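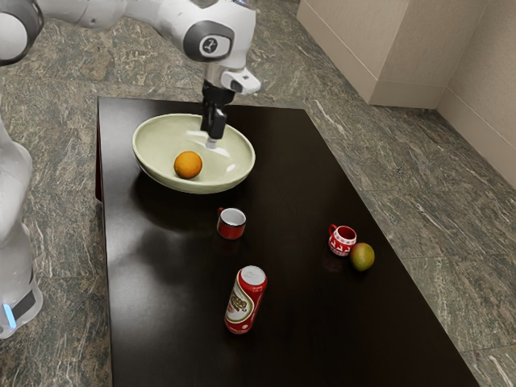 ## Chapter 11: Collecting Examples

A learning system can only be as good as what we show it, and gathering those examples is some of the most enjoyable work in the field! Think of a simple job – taking an orange out of a bowl on a simulated table. One run through that job, from first move to last, is called an *episode*. In the Tisosar exercises you will record 200 of them.

Each episode stores the arm's motion along with the camera images, matched step by step. A wide view tells the system where things are. A close view can fill up with orange peel and glossy bowl, and that detail matters a great deal in the last inch of a grasp.
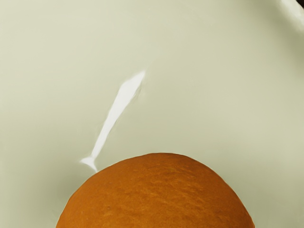

Eze asks whether failed grasps should be thrown away, and would rather keep every one, labeled as a failure. We agree, and Section 11.2 shows how to label them. Before reading on, open the Flovau simulator and record 18 episodes of your own, moving the fruit a little each time.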